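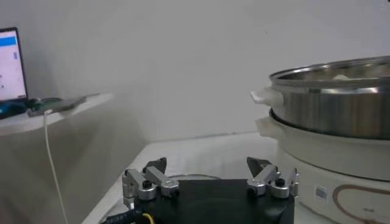

Gripper, fingertips open

Print this page | E-mail this page

Voltell Bridal to show Sayegh gown collection in Wellham

WELLHAM, Apr 6, 2024 - Voltell Bridal will put 39 wedding gowns from the Sayegh collection on public display at its Wellham showroom in May. The gowns were made between the wars and most have not been shown before.

The display covers bias-cut satin, beaded georgette and a small group of coloured gowns worn by brides who wanted a dress they could use again. Seven of the gowns come with their original veils. The oldest piece is 92 years old and still has its maker's label sewn into the side seam.

Štefánia Bartoš, head of alterations at Voltell, did the repair work on the collection over the winter.

"Silk of that age splits along the folds, so we kept the stitching light and left the stains we couldn't safely lift," Bartoš said. "Two of the hems had been taken up more than once and we left those as they were."

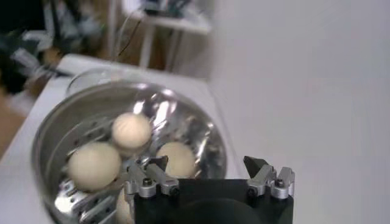

Eggs in a steamer insert

Voltell will also take orders for Tunduneo, a new line of made-to-measure gowns cut from patterns drafted after the Sayegh pieces. Fittings for Tunduneo are by appointment and an order can take up to 7 months. Sleeves, necklines and train length can be changed at the first fitting.

Entry to the display is free. Visitors are asked not to touch the gowns and to leave large bags at the front counter. Flash photography is not allowed.

Media enquiries: Voltell Bridal, Wellham showroom

Print | E-mail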